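Food and Drink in Social History
Notes for Session 5: How the coffee break came about

Welcome back, everyone, and thank you for the lively discussion last time about tea and the temperance movement, which ran so far over that I never did get to my last few points (I have tucked them in at the end of these notes). We are moving on to coffee, and in particular to coffee at work, a subject I am fonder of than is probably good for me.

Before coming along, please read the first chapter of the Daza reader, up to page 45, and have a look at the two short extracts from the Hendurwood mill letters. The handwriting in the second one is dreadful, so there is a typed copy in the course folder as well.

We begin with the coffee house, as everybody does. The first English ones opened in the middle of the seventeenth century, and for the price of a penny a man could sit for hours, read the news, hear the gossip and do a bit of business. I say a man on purpose, and we shall come back to who was kept out and who was serving. What I would like you to notice is how much work went on in these rooms. Lloyd's of London grew out of Edward Lloyd's coffee house, where ships' captains and merchants met, and a good many other trades had a favourite house of their own. So at this stage people went out to the coffee in order to work, and it was a long time before the coffee came in to them.

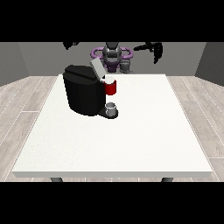 The factory changed all that, though rather slowly. When you are paid by the clock, a pause belongs to somebody, and the quarrel over whose time it was runs right through the nineteenth century. Some owners allowed a short stop in the morning and docked it from wages; others allowed nothing at all, and people ate and drank at the machine as best they could. In the Hendurwood letters you will find an overseer complaining bitterly about cans of cold tea kept behind the looms. He sounds very cross indeed, and I must say I have always been on the side of the tea.

Do keep an eye on the words people use as you read. "Break", "rest", "pause" and "refreshment" don't mean quite the same thing, and the choice often tells you who is holding the pen. The phrase "coffee break" itself belongs to the twentieth century and to America, where advertising in the 1950s did a great deal to spread it. Britain had its tea break and its tea trolley, and the trolley deserves a whole session to itself. (Zyanya Lozano gave a lovely talk on trolley ladies in June, and her handout is still in the folder if you missed it.)

After the trolley came the vending machine and the office kitchen, and later the small brewer that makes one cup at a time. It is worth thinking about what was lost along the way as well as what was gained. A trolley came round at a fixed hour and everybody stopped together. A pot had to be shared, and someone had to make it, and there were long and heartfelt arguments about whose turn it was. With a single cup you can please yourself, and you can also go all day without talking to a soul.

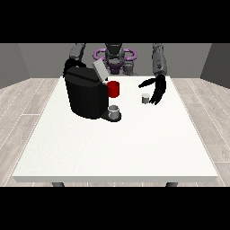

Analyn Tan
Course tutor, Misolano Evening Classes
Notes updated 11/23/21

For the group work, Leobardo Cervantes has kindly offered to lead the table looking at wages and hours, and Mesfin Endale will take the one on coffee before it reached Europe, beginning with Ethiopia and Yemen. Please choose whichever you like, but do try to sit with someone new.

The short essay is up to 295 words, and yes, I do mean it this time. Choose one of these:

Who gained from the tea break, and who paid for it?
What could a woman do in a London coffee house in 1700?
Describe a break at a place where you have worked, and say who decided when it began and ended.

Now for those leftover points on temperance. Coffee taverns were set up in many Victorian towns to draw working people away from the pub, and some were very handsome inside, with reading rooms and billiard tables. Plenty of them failed, often because the coffee was so poor. Page 225 of the reader has a good passage on this, and we can take it up over our own cups at half time. Bring a mug if you have one.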